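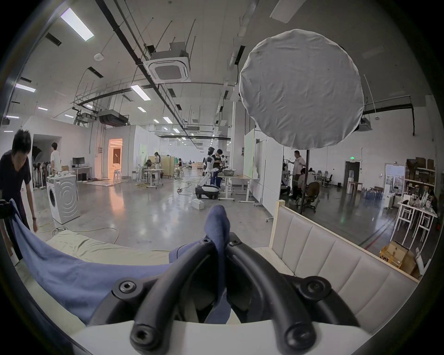

The Laundry Pile and Me: A Truce

28 Sep 2018

So I moved to Skerville in December, into an apartment with two rooms and a kitchen you have to enter sideways, and the thing I was least ready for was doing my own laundry properly. I'm a grown woman! I'd been washing clothes for years. But my old place had a dryer the size of a small car, and everything went in and came out and got stuffed in a drawer, and I never gave it a thought.

The new place has no dryer. It has a washer, a rack, and one window that gets the sun until lunch. The first month I hung everything up any old way and ended up with T-shirts that had peg marks on the shoulders and jeans that could stand up without me in them. I also shrank a sweater my aunt gave me (sorry, Ľubica, I did wear it twice).

What changed things was getting slower about it. I know how that sounds. But I started giving every piece a good hard shake before it goes on the rack, and pulling the seams straight with my hands while it's still damp, and I've used the iron maybe a handful of times since spring. Shirts go on hangers, buttoned at the top. Sweaters lie flat on a towel – never hung, I've learned my lesson. Socks I still can't be bothered to pair until I'm putting them on, and I don't see that changing.

The other big one was detergent. I was using way too much. The cap on the bottle has lines inside it that I'd never even noticed, and I'd just been filling it to the top every time. My towels had gone sort of waxy and I blamed the water here. I cut down to the lowest line, skipped the softener, and after a few washes they felt like towels again. I was so pleased I texted my sister a picture of a towel. She did not reply.

Knits were the last thing I got brave about. Anything soft and stretchy I now wash inside out, cold, on the short cycle, and I don't wring it. I roll it up in a dry towel and kneel on it, which my downstairs neighbors must love. Then I ease it back into shape, a little at a time, holding the side seams so it doesn't go all wavy at the hem. 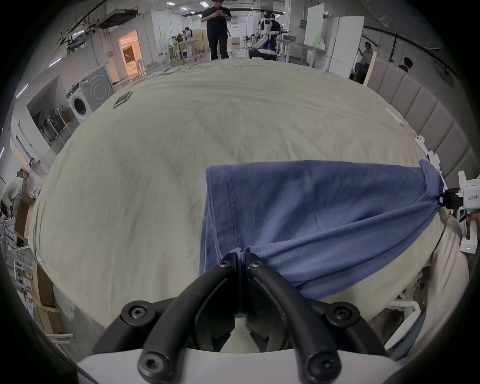 Vasiliki Tzanetos wrote to me after my last post to say that I should stop kneeling on things and just spin them twice on low, and that she's done her wool that way for years without losing a single cardigan. I tried it with an old one first, being a coward, and it came out fine. A bit fuzzy at the cuffs, but I think it was fuzzy before.

She also says to keep the rack away from the wall, and she's right, things dry much faster with air on both sides. Mine now lives in the middle of the room from breakfast on and I walk around it with my coffee.

Next up is the bedding, which I've been putting off. I have one king-size duvet cover and a rack that was clearly built for dish towels, so if you've got a way of drying the one on the other, the comments are open – please be gentle with me.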